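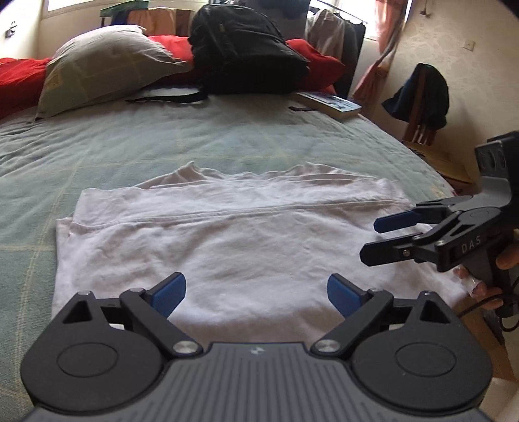
White on green, 23rd February

So I finally went to the opening at Medau, the little project space behind the tire shop, and I've been wanting to write it down before I forget which bits I saw and which bits I only heard about over the wine.

The show is called Trorkier. I asked three different people what that means and got three different answers, and my favorite was from a girl at the door who thought it was a town. It's a two-person thing by Ville Kokkonen and somebody who signs only as Kiiskinen, and they made it by mail. Whole boxes of it! One of them would write half a conversation on a sheet of paper, the other one would fill in the other half without asking what the first half was supposed to mean, and then back it went. They kept that up for 11 months (I think I would have lasted two) and ended up with 878 sheets, all of which are on the walls. All of them. Up to the ceiling, behind the radiator, inside the closet where the mop lives.

You can't read it all, obviously. I started by the door like a good student and gave up after maybe a yard and a half. After that I just wandered and let my eye land on things. There's a long stretch where they argue about whether a pause should get its own sheet, and then there are nine or ten sheets with nothing on them, so I guess that got settled. I laughed out loud at one that said "please answer the question on the sheet I didn't send." An older man next to me did not laugh and moved along.

The thing I keep chewing on is the reading. At eight o'clock Kokkonen stood on a milk crate and read only his own halves, start to finish, for most of an hour, leaving gaps where the replies would go. At first people were polite about the gaps. Then somebody in the back started filling them in, quietly, and then a few more did, and by the end it was practically a party game. I don't know if they planned that. Kiiskinen was standing right there by the coats and didn't say a word the whole time -- which I thought was either very rude or the best part of the evening, and I've gone back and forth on it since.

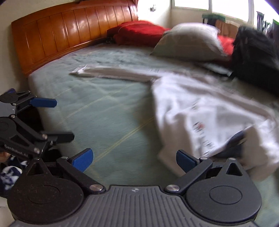

The booklet is the part I'd tell you to get even if you can't make it over there. It was printed by Berkau in a run of 800, it costs less than a sandwich, and it doesn't reproduce the sheets at all. It's just the envelopes, the stamps and the customs slips, one after another, with the dates left in. I took mine to bed that night meaning to flip through it for five minutes and read the whole thing. The cover is a loud, happy red, very close to the red of that bundle up against the headboard, and I like it a lot more than the gray ones everybody does now. On the last page there's a total for the postage, 1,069, with no currency next to it, and I spent way too long trying to work out which country it would have to be.

One grumble. The lighting in the back room is terrible, and the sheets in there are in pencil, so you end up with your nose against the wall and somebody else's elbow in your ribs. A couple of clip lamps would have done it. I said so to the girl at the door and she wrote it down on a sheet of paper and stuck it up with the others, so I suppose I'm in the show now?

It's up through the end of the month, afternoons only, and the bell doesn't work so you have to knock on the window. Go early if you want the closet to yourself. I'm planning to go back once more before it comes down, mostly for the wall on the left as you come in, where I'm pretty sure there's a run of sheets about soup that I skipped because I was hungry -- and if anybody has a spare booklet my sister wants one and they were down to the last box when I left.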